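Sorting large-format bricks: by color or by shape?
Camell Boards > Storage and Sorting > Large-format bricks
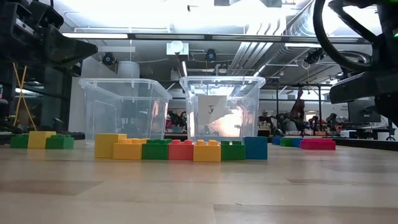
brickledger
Posted 2019-08-20

I need a sorting scheme for the big preschool-size bricks and would like input before I commit to labels. Current inventory is 3896 pieces, bought as mixed lots over a few years. Mostly standard blocks in green, yellow, blue and red, with some pink. All of them are now in one deep tote, and retrieval time is bad.

Plan so far: clear open-top bins, a paper card standing inside each one against the back wall, one handwritten letter per card. The letter points to a line in a spreadsheet. J is done. The remaining letters depend on which way I split the collection.

Option 1 is by color. Option 2 is by shape, all colors mixed. I lean toward color because the first pass is fast.

marten_k
Shape. Color is the wrong primary key for any brick collection. The eye finds a red piece in a mixed-color bin almost immediately. It does not find a particular shape in a bin where everything is red. This was settled on the small-brick board years ago and nothing about it changes with scale.

oddstud
Scale changes most of it. With small bricks you have hundreds of shapes. With the large format the common ones can be listed on an index card, and in a typical used lot the bulk is one or two shapes. Split by shape and you get one overflowing bin and a row of nearly empty ones. Color gives a more even fill.

marten_k
Then subdivide the overflowing one by color. Shape is still the first cut.

brickledger
Fill level is my concern too. I ran a trial pass on 300 pieces pulled from the tote without looking. The plain blocks took up most of it. I stopped before doing a proper tally by shape because I kept changing my mind on what counts as a separate category. Does a block that is the same footprint but taller get its own bin?

plinth
Yes. Height matters more than color when someone is building a wall and needs the courses to line up. I keep tall ones apart and everything else together.

One comment on the cards. Paper standing loose in a bin works while the bin is empty. Once you pour blocks in, the card bends forward and gets buried. Tape it to the outside of the back wall facing in, and you can read it through the plastic until the fill covers it. Better still, put it on the front.

brickledger
Front labels block the view of the contents, and the view is the reason for buying clear bins. I will try the outside back wall.

oddstud
Small label in a top front corner, just under the rim. It covers very little. Check that the tape sticks where the plastic has ridges. Mine lifted within a week on a ridged rim and held fine on the flat part of the wall.

tallowrow
Question on the letters. Why not write the contents on the card? A letter that needs a spreadsheet adds a lookup step for everyone who is not you.

brickledger
Contents will change while I work out the scheme. I can edit a spreadsheet line faster than I can rewrite a card. Once it has been stable for a few months I will write the full names.

tallowrow
Reasonable for a transition. In my experience the transition never ends. I still have a bin marked with a code from the Vultov swap meet two years ago and I have to open it to know what it holds.

marten_k
Skip I and O if you stay with handwritten letters. They get read as 1 and 0. A quick J can pass for an I as well, so put the top bar on it or drop it.

brickledger
J is legible. I and O are dropped, thanks.

Second question, on yellow. The lots have more than one yellow. There is a pale one, a normal one, and one closer to orange. Side by side on the table they are easy to tell apart. One bin or three?

plinth
One bin. Kids do not care, and adults building with them rarely do.

oddstud
Disagree. If you ever sell or trade, mixed yellows lower the value of the lot. Some of the difference may be sun fading and some may be different makers. Before you decide, check the clutch. Put one of each shade on the same base block and pull. If one shade is noticeably looser, it should be separate regardless of color.

marten_k
Agree with oddstud on this point only. Clutch first, shade second. I had a lot from Marar where the orange-yellow ones were a different make and would not seat fully on anything else.

brickledger
Will test. If the fit is the same I will go with one bin for yellow.

kiltard_parts
Coming at this from volume. I sorted 1377 large-format pieces for the Kiltard toy library last December. First pass by color, on a table, no bins at all, just piles. Second pass by shape inside each color, into bins. The piles made the bin sizes obvious before anything was labeled. If you fill bins on the first pass you will be emptying half of them on the second.

Also, keep the working row short. I lined up one of each type along the front edge of the bins as a reference and matched against that. It was quicker than reading a list, and it settled arguments about what was a separate type.

marten_k
Two passes means handling every piece twice. Sort by shape once and stop.

kiltard_parts
The color pass is very fast, you can do it with both hands and without thinking. Total time was lower than my earlier attempt at a single pass by shape. I did not keep a log for that one, so take it as an impression.

marten_k
Without a log I am not convinced.

brickledger
I will log mine. Piles by color first, then shape within color, with tall blocks separate per plinth. Starting with a limit of 5 bins until I see the volumes. Times for each pass will go in this thread when the tote is empty.

tallowrow
Please also post what ended up in J.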